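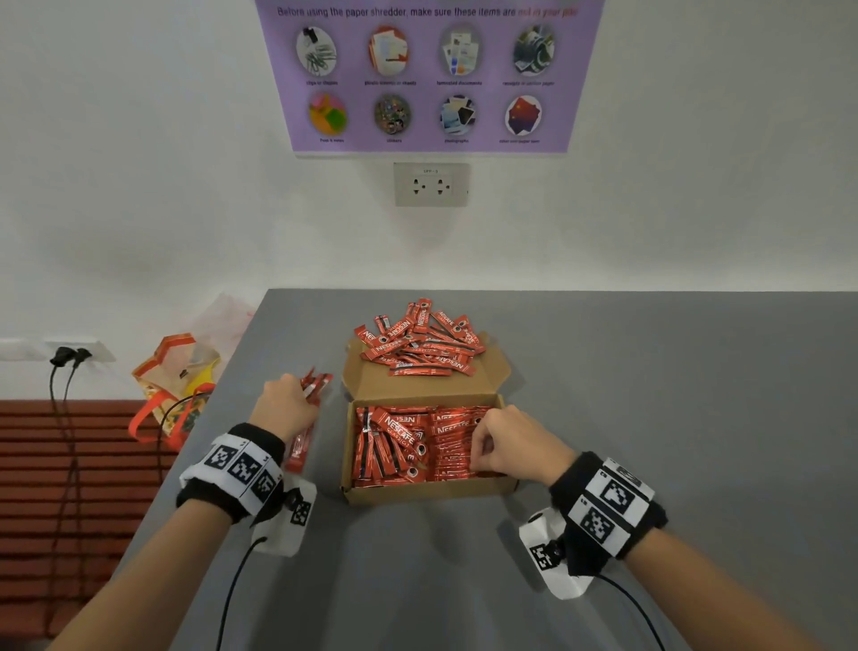 Chapter 8
Small Goods, Shared Rooms

Every workplace has a room that belongs to everyone, and you can usually find it by following the smell of instant coffee. It may be called the utility room, the print room or the kitchenette, and the name on the door will have been out of date for years. Things are shredded in it, stored in it, unpacked in it and left in it. Students of office administration tend to skip the subject on the way to procurement and records management. They then take their first job and spend the opening month looking for stir sticks.

This chapter deals with the stocking and upkeep of such rooms. It follows on from Chapter 7, where we met the fictitious-sounding but perfectly legal category of "sundries", and it assumes you have read the section on reorder points. If you haven't, go back. The coffee will wait.

8.1 The Rellholm order

When Ama Ametepe took over office services at Rellholm, a mid-sized surveying firm, she inherited a cupboard, a key that opened a different cupboard, and a standing order for 3000 coffee sachets a quarter. The staff numbered 187. A fair share of them drank tea. The standing order had been placed by a predecessor who liked a round number, and it had been renewed each July by people who assumed it had been worked out.

Ametepe stopped the order and had the existing stock brought out and counted. There were 341 sachets in the cupboard nearest the kettle, which seemed reasonable, and several unopened cartons behind the Christmas decorations, which did not. Her first written instruction was a single line: one open box at a time. It was resented for a week and then became the way things had always been done.

8.2 Stick packets and their habits

The long, thin sachet is a difficult object to store. It slides. A handful put down on any flat surface will point in every direction by the time you have turned back with the box. Laid parallel, in rows, the same handful takes up far less room, and a glance will tell you whether the box is getting low. Tossed in, they bridge and tangle, the lid won't close, and someone concludes that the box is full.

The usual method is to work from one short end of the box:

Tip the loose sachets onto the open lid or a clear stretch of table.
Pull out any that are split or crushed.
Gather them a few at a time and square the ends against the tabletop.
Lay each bundle flat, printed side up, tight against the last.
Start a second layer only when the first is complete.

Adi Sitompul, who trained stores staff at Clarent for many years, taught this with a box of pencils and would not let anybody near the coffee until the pencils were straight. His trainees complained about it. Several of them now teach it with pencils.

8.3 Signs, and who reads them

Shared rooms collect notices. The shredder notice is the classic of the form. A good one shows the reader what to take out of the pile: clips and staples, plastic sleeves, laminated documents, receipts, sticky notes. Pictures with short captions do better than paragraphs, particularly with a reader who is already holding the pile and would like to be elsewhere.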